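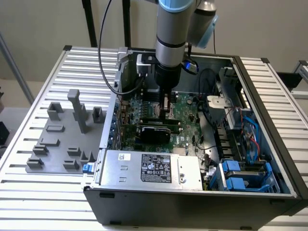

A desktop tower on its side on the Odasell slatted top, cover off.

Print
E-mail

Odasell Ditton Slatted Work Table
Reviewed by Hamisi Shirima

I have used the Odasell Ditton for five months, mostly for opening up desktop computers and changing parts. It is a work table with a top made of aluminum slats. It costs $508 without the shelf, and I paid full price.

The Ditton came in two boxes. Assembly took me nearly nine hours spread over a weekend, and most of that was getting the legs square. The instructions are drawings only. The bolts for the legs and the bolts for the top look alike but differ in length, and they arrive in one bag. Sort them first.

Working on computers

A full tower laid on its side is the job I bought it for. The older machines I see are heavy, with a big metal power supply, a drive cage and a case that isn't light to begin with. The Ditton takes that weight without sagging. With the tower lying down I can get at the memory slots, the graphics card and the drive caddies from above, and pushing a module home doesn't make the table move. My old wooden desk bounced when I did that.

The metal top is hard on painted cases. I put a thin mat down when I care about the finish. Metal also conducts, so a bare motherboard should never be set directly on the slats and powered up. That applies to any metal bench, but the leaflet doesn't mention it.

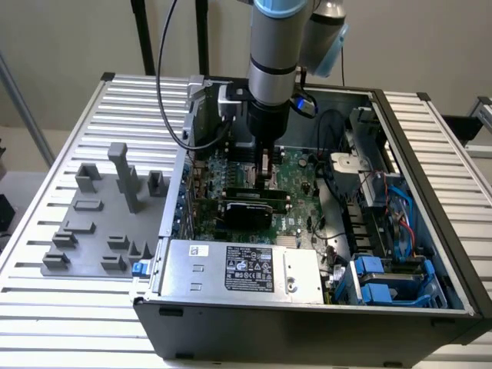

The slats

I had doubts about a top that isn't flat. The grooves between the ridges catch small things, and case screws go straight into them. They are easy to see and I pick them out with a magnet on a stick, but it gets old. I now keep screws in a dish. Dust collects in the grooves too. A stiff brush run along the length clears it, and a cloth does very little.

Writing on the Ditton is no good at all. Keep a clipboard nearby.

On the plus side, clamping is simple. I bought the Resatska T-bolt set, a pack of 22, and those fit. The Long brand ones I already owned were slightly too wide for the grooves, so check before you order. Small parts sit better than I expected as well. A flat plate with blocks and sockets on it rests across the ridges

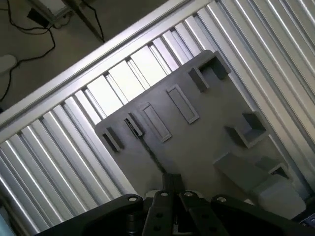
and stays put at any angle, so I don't bother lining things up with the slats unless I mean to clamp them. Pieces narrower than the ridges are another matter – they tip into the grooves and need something under them.

The rail along the edge is wide and flat, and it is a handy place to rest a screwdriver for a moment. Don't leave one there, there is no lip and it will end up on the floor.

Cables are the weak point. The Ditton has no tray or clips, and power adapters go on the floor unless you rig something up. At this price I would expect at least a couple of hooks.

I would buy it again for computer repair and for anything that needs clamping. For paperwork or very small parts, get a flat top.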